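17th January

Fruit again. Got in late, tea gone cold before the first run. Two grippers going at once today, left hand and right hand, which my wrists will complain about. Task is simple on paper - pick fruit off the pink plastic, put it in the green tray, next episode. Ewan wants oranges AND apples mixed, no neat rows.
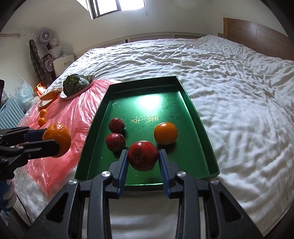

Zlatko's message came in halfway through, wants 3,000 episodes by August. Laughed out loud. We did 19 before lunch and had to bin 2, my fault both times, moved too fast and let go too early. Despina says slow hands make better data. She is right but its dull.

Also the carrot. Do we count the carrot?? Edin says leave it and the greens on their plates, they're just clutter for the model to ignore. Fine.

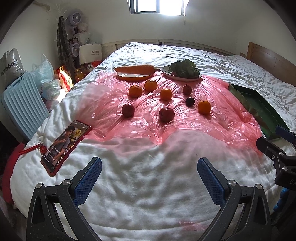

After lunch

Slower now, better. Changed the layout between runs so it dosen't learn one spot. Plums are the worst, small and dark. Oranges easy. Need to ask Teodora whether a fruit that rolls back out counts as a fail or a retry - her sheet says both, on different pages.

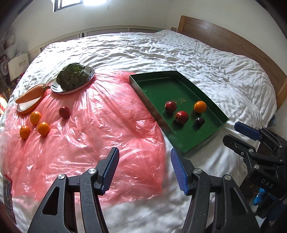 Back hurts from leaning over the bed. Must write up labels tonight before I forget which runs were which. Upload to Jilbridge first, it takes forever. Buy batteries. Ring Mum.

Tomorrow same again but fewer oranges, Ewan's orders.

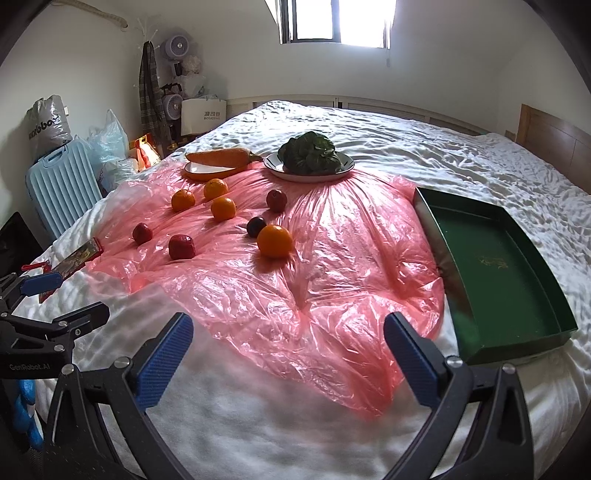 Fruit out on the pink sheet, tray empty.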